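Why Do Chips Go Soft When Bread Goes Hard?

Posted 18/04/2023

Murdo Morrison, who is seven, sent me a question I've been chewing on all week (sorry). He left a bowl of chips and half a slice of bread next to his bed overnight. In the morning the chips were bendy and the bread was like a roof tile. Same bedroom, same night! So how come one went soft and the other went hard?

Great question, Murdo. Also, maybe eat in the kitchen.

We use one word for both of these things: stale. But there are two different stories hiding in that word, and water is in both of them.

The chip story

Let's start with the air. Air looks empty, but there's water floating in it all the time, in bits much too tiny to see. That kind of water is called water vapor. On a sticky day in July there's loads of it, and on a freezing winter day there's hardly any.

Now think about a chip. When it was a slice of potato it was mostly water. Then it went into very hot oil, and nearly all of that water boiled away as steam. What you get at the end is thin and super dry, and when you bite it, it can't bend, so it snaps. That snap is the crunch you hear.

A dry chip sitting out in damp air soaks up water vapor like a very slow sponge. You'd never notice it happening. But the water sneaks in between the stiff parts and lets them slide around a little, and now your chip bends before it breaks. No snap, no crunch. Crackers do the same thing, and so do most cookies if they started out crisp.

The bread story

Bread begins the other way around. A fresh slice is quite wet inside, even though it feels dry to your fingers. I once weighed a loaf the minute I got it home, and the kitchen scale said 825 grams. I left it on a rack with no wrapper for four days and weighed it again, and it was lighter! Water had left the bread and gone off into the air.

So that's part of why Murdo's bread was so hard. It dried out. But there's a sneakier part too. Bread is full of something called starch. When dough bakes, the starch soaks up water and goes soft and squishy. As the loaf cools down and sits around, the starch slowly starts lining itself up again in stiff little patterns — a bit like kids getting back in line after recess. Stiff starch makes stiff bread. This happens even inside a sealed bag where the water can't get out.

And here's something lots of grown-ups get wrong: putting bread in the refrigerator makes that part happen faster! The freezer is fine, because it's so cold that everything pretty much stops. The refrigerator is the bad spot.

Try it yourself

You'll need seven crackers, a plate, and a container with a tight lid. (Check with a grown-up that nobody was saving the crackers.)

Put three crackers in the container and close it. Put three on the plate and leave them out. Eat the last one right away and listen to it. You need to remember that sound.

Next day, snap one from the plate and one from the container, close to your ear. Do it again the day after, and once more the day after that. If your house is very dry you may not hear much difference, so you could try the whole thing again when it's been raining.

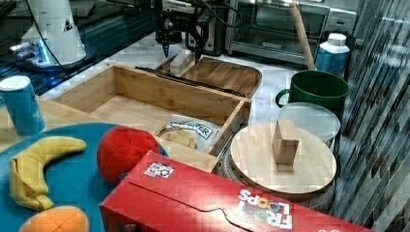
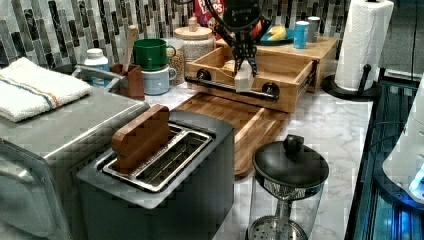
Water also explains why some foods make bad neighbors. Put crisp cookies and soft cake in the same tin, and water from the cake moves across until the cookies are limp. A thick skin or a good wrapper slows all that down. Think of the yellow banana on the teal plate in the second picture: it's very wet inside, and its peel helps keep that water in. The plastic snack bag in the first picture has a job too, but backwards. Once a bag like that has been opened, you have to fold the top over tight and clip it, or the damp air gets to whatever crunchy stuff is in there.

Can you fix stale food? Sometimes! Soft crackers can be crisped up if a grown-up warms them in the oven for a few minutes, which drives the water back out. Let them cool before you judge them. Stale bread can be warmed too, and the heat loosens up that stiff starch, but you have to eat it soon after, before it goes hard again. If it's really far gone, make French toast. And if you see any mold on it, that's a different problem, and it goes in the trash.

Murdo, let me know how your crackers turn out.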